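Forum Brudano > Apprentissage par démonstration > Combien d'épisodes pour ranger la vaisselle ?

pasdevis
Bonjour à tous, on démarre la collecte pour la tâche "gobelet vers égouttoir" sur l'humanoïde, téléop, caméra de tête. 57 épisodes gardés pour l'instant. La politique apprend l'approche, mais au moment de lâcher elle hésite, main au-dessus des fils, puis rien. Je continue à empiler ou je change un truc ?

momo_couple
Empile. 57 c'est rien. Chez nous ça a décollé à 139, même tâche à peu près, avec des assiettes.

lentille31
Pas d'accord. Si les 57 partent tous de la même pose t'en feras 500 pareil. Varie le départ d'abord : hauteur du panier, angle du gobelet, position des pieds. Après tu comptes.

momo_couple
ouais enfin varier avec 57 exemples ça dilue tout, il verra chaque cas 3 fois. D'abord une base propre

lentille31
Une base propre qui marche à un seul endroit. Super.

pasdevis
Départ fixe oui, j'avoue. L'opérateur utilise le profil Kollár, filtrage assez fort, du coup le lâcher est lent. Des pauses de une à deux secondes avant ouverture.

grandkarl
Cherche pas plus loin. Tes pauses sont dans les données, donc il apprend à attendre. Coupe les trames immobiles ou baisse le filtrage. Le script Fuken le fait, seuil sur la vitesse des doigts, mais attention il mange aussi la fermeture si tu le règle trop haut.

momo_couple
+1 pour les pauses, là-dessus ok

lentille31
Et la vue ? La main cache pas le panier au moment du dépôt ?

pasdevis
Si, un peu. Prise par le côté, gobelet devant les fils, donc la tête voit surtout le gobelet et les doigts noirs. 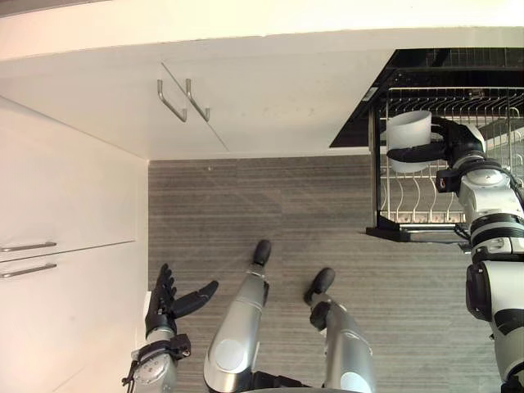
Donc je pensais rajouter une vue poignet, mais faut tout recollecter et l'opérateur va me tuer. Sinon incliner la tête plus bas juste pour le dépot ?

grandkarl
Incline pas. Si la tête bouge en cours d'épisode il faut enregistrer son angle dans l'état, sinon bazar.

lentille31
Caméra poignet. Tant pis pour les 57, garde-les pour le pré-entraînement.

momo_couple
Jeter 57 épisodes pour une occlusion partielle, non. Coupe les pauses, réentraîne, ET APRES tu vois. C'est une nuit de calcul.

pasdevis
Bon. Je coupe les pauses ce soir, je relance, et je varie la hauteur du panier sur la prochaine série. Objectif environ 92 avant fin septembre, le robot part chez Brorkent ensuite. Je poste les courbes ici.

lentille31
Poste aussi les échecs, pas que les courbes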